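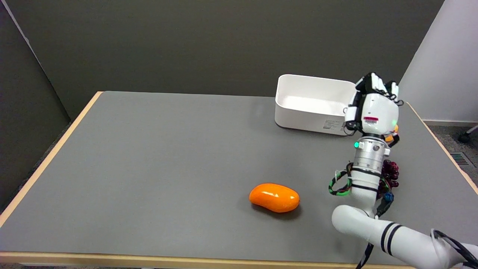
21st May

Sorting cell, second bench. Long one today, so I'm writing it down before I forget half of it.

Zodwa Nkuna came up from the packing floor at Drornotano and spent the morning with me going through how her people grade fruit by hand. I'd asked for numbers and she gave me numbers (1165 pieces on a decent shift, per person, which made me feel pretty lazy), but the useful part was everything else! She picks a piece up and she's already turned it over with her thumb before it leaves the table. I had the grasp and the inspection down as two separate steps in the plan. They're one step for her, so I've redrawn the sheet.

Changes to the sequence:
- approach from the side, then close the fingers slowly
- turn over the bin, short pause, release low
- 400 ms pause for now, will try shorter next week

Ran the new sequence in the simulator over lunch, 253 cycles, and it only complained about the wrist limit on the way back. Matlala want a copy of the log, I've put it in the shared folder under Nedotel-sort.

The other thing, and I keep chewing on this: the floor has been told "two stations in June" and not much more. Zodwa says people are mostly asking who gets the early shift, and whether grading pay still counts if the machine does the first pass and they do the second. I had no answer. Grading pays better than packing, so if the arm takes the easy fruit and they get the doubtful ones, that's harder work all day and somebody should say what it's worth. I've written to the Eltent office and asked for it in plain words before the stations go in.

She also wants the stop button on the left. Everyone down there reaches left. Easy, doing it tomorrow.

To do: wrist limit, button, shorter pause, chase Eltent.

Comments (3)

packing_b: left side button YES please, thank you

Zodwa N.: Ask about the breaks too. We rotate off grading every 2 hours now because your eyes go.

tk: I can look at the wrist limit, leave me the log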